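How Do You Teach a Robot to Stack Bowls?

Stacking bowls is so easy for you that you probably do it while thinking about dessert. For a robot, it's a real puzzle! Where is the bowl? Which part of the rim should it grab? How hard should it squeeze?

At the Neltine lab, Kosmas Sarantis and Chrysanthi Karamanlidis wanted to see if a robot could learn this by copying people. They named their project Momalach, and it's one of our favorite robot stories this year.

Learning by copying

Nobody wrote the robot a long list of rules like "move left, now close your fingers." A person steered the arms by hand, again and again, while a computer saved every little movement. Each saved try is called a demonstration. The Momalach team collected 2647 of them (that's a lot of bowls!).

Then the computer searched for patterns. It looked at what the camera saw and what the arms did next, and it practiced guessing the next move. Scientists call this imitation learning. You did some of it yourself when you learned to wave or use a spoon.

Two arms, three bowls

The robot has two white arms with black grippers, and a gripper is a bit like a finger and thumb. The bowls sit on brown paper: one light blue, one white and one pale pink. With two arms, the robot has an extra choice to make. Which arm should reach for which bowl?

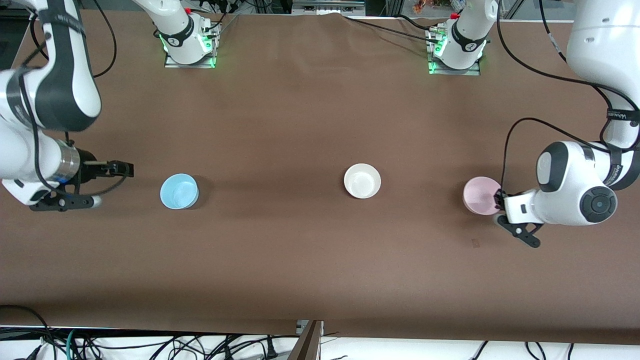

What did they find out?

In February, the robot got 20 tries at making a stack, and it finished 13 of them. After the team added more demonstrations where the bowls started in odd spots, they gave it 27 new tries, and it missed only two! Chrysanthi thinks the odd spots made the difference, because the robot had to look carefully every time.

Try it yourself

Grab a friend and three plastic bowls. Close your eyes and let your friend tell you how to stack them, using only words. Now open your eyes and watch your friend do it once. Which way was easier to learn from?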